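How sweeping works

A floor collects small pieces of material all day. Some arrive on shoes. Some fall from tables when people cut, tear or eat things. Sweeping is a way of moving these pieces from many places to one place, and then off the floor.

Two tools do the job: a broom and a dustpan.

The broom has a handle, a head and bristles. The bristles are thin, bendy strands set close together in the head. When you push or pull the broom, the bristles bend and press against the floor. A piece of paper in front of them is pushed along. Because each bristle bends by itself, the broom can follow small dips, such as the lines between tiles. A stiff board would pass over the top of those lines and leave the dust behind.

The dustpan is a shallow scoop. Its front edge is called the lip. The lip is thin and lies flat on the floor, so that pieces can slide over it. The back and sides are higher and stop the pieces from sliding out again. Some dustpans have a short handle, and you have to crouch to use them. Others have a long handle and can be used standing up.
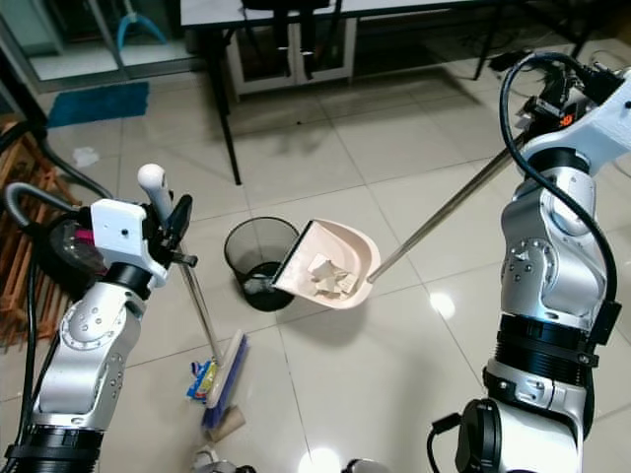

Clustholm, August

Torn paper and cardboard are light, but they take up a lot of space. The dustpan with the long metal handle has beige pieces piled in its scoop, and its lip is over the rim of a black mesh wastebasket. The blue bristles of the broom are resting on white tiles.

Emptying a dustpan uses gravity. While the scoop is level, friction holds the pieces still. Friction is the grip between two surfaces that touch. As the scoop tilts, gravity pulls the pieces towards the lip. At a certain angle the pull is stronger than the grip, and the pieces slide. Smooth plastic has little grip, so the angle does not need to be very steep.

The lip should be inside the rim of the bin before the tilt begins. If it is outside, some pieces will land on the floor and must be swept again.

A mesh bin has many small holes in its sides. It is suitable for dry paper and card. Fine dust can pass through the holes, so it should go into a bin with solid sides or a liner.

Try it: tear up 6 sheets of scrap paper and sweep the pieces into a dustpan. Tilt it slowly over a bin. Look for the moment when the first piece moves. Repeat with dry sand and compare the 2 angles.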